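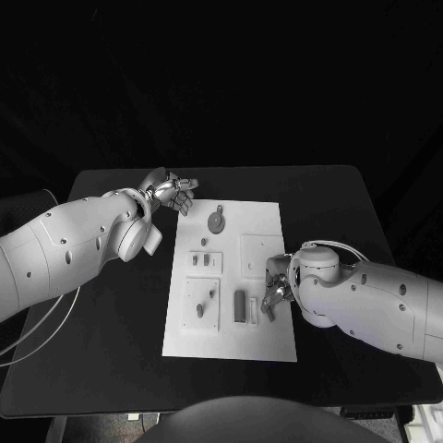 Plalura Flat Black is a water-based paint for tabletops. Two parts, can and hardener, mixed on the day. Made for craft tables, cutting tables, sewing room tables, anything where you lay light-colored work down and need to see where it stops. White sheet of paper on a black table, you get all four edges without hunting for them. Same goes for pattern tissue, muslin, envelopes, index cards. People buy it for the looks too, fine by us, but that's what it was mixed for.

Comes in one color. We get asked for charcoal and navy most weeks. Not planned.

What's in the box
Can of Flat Black, 40 oz
Hardener bottle (sealed, don't open till you're ready)
Foam roller and 2 sleeves
Small angled brush for the edges
Sanding pad, fine
Stir stick
Instruction card — the new one with the corrected drying chart. If yours still says to recoat after an hour, ignore it and use the times below.

Tray not included. Any plastic roller tray works.

How far it goes
One box does a 6 foot folding table, top and edges, two coats, with a bit left over for touch ups. Bare wood drinks more on the first coat. Bigger tables get two boxes, and check the batch number on both lids matches. If it doesn't, pour them together before you start. Black is black but the sheen can shift a hair between batches and you'll see it at a window.

Before you paint
Wash the top. Dish soap, rinse, let it dry all the way. Furniture polish is the big one, it will fisheye on you every time. If the table has ever been polished wash it twice.
Scuff with the pad untill the shine is gone. No need to go down to bare material.
Fill dents now. Flat paint hides color, doesn't hide dents. Prajapati wood filler takes it fine, so do most of the sandable ones. Silicone doesn't.
Wipe with a damp rag. Wait.

Painting
Mix hardener in, stir two full minutes. Scrape the bottom of the can. You have 4 hours once mixed and there's no saving it after that.
Edges first with the brush. Then roll the top the long way, end to end, light pressure. Don't go back over it once it starts to drag, you'll get shiny stripes.
Second coat next day, same direction.

Drying
Dry to touch: 2 hours
Recoat: overnight
Light use: 3 days
Full use, rubbing, taping things down: 14 days
Cold basement, double all of that.

Living with a flat black top
It shows chalk and lint. It shows skin oil too, mostly along the front edge where you lean. Damp microfiber, no spray polish, no melamine sponge — the sponge burnishes it and then you've got a shiny patch you can't get out. Greasy marks, one drop of dish soap in warm water.
Hot mugs are OK after full cure. Irons are not. Rotary cutters will go straight through it so put a mat or board down first. A white board laid on a dark top is easy to keep square to the table edge by eye, which is how a lot of quilters work.

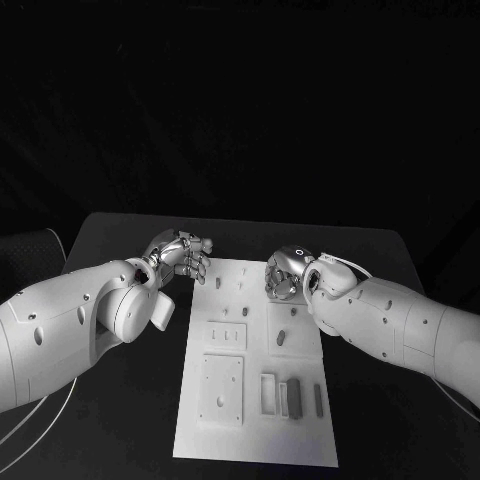
Which surfaces
Solid wood and veneer — yes
Laminate — yes, but prime first. We sell the Miretti gripping primer seperately, one can per table
MDF — yes, seal the cut edges
Metal — prime first
Glass — no
Outdoor tables — no. It chalks in a season

Price and ordering
Plalura Flat Black, full box: $37
Hardener only: $6
Extra sleeves, pack of 2: $4
Miretti primer, one can: $18

Ships ground only, lower 48. Can't ship when it's freezing out, the hardener separates and looks like cottage cheese. If yours shows up like that don't use it, send us a photo and the batch number and we'll send another bottle.

Nakavero store pickup is back on, order by noon and it's at the counter same day. Bring the order number. Parking is in back.

Returns
Unopened box, 30 days. Opened cans no. Wrong item or leaking lid, just write to us, doesn't matter if it's opened.

Stock note, February 2023: full boxes in stock. Primer is low. Next run of hardener-only bottles is due in May, you can backorder now and we charge when it ships.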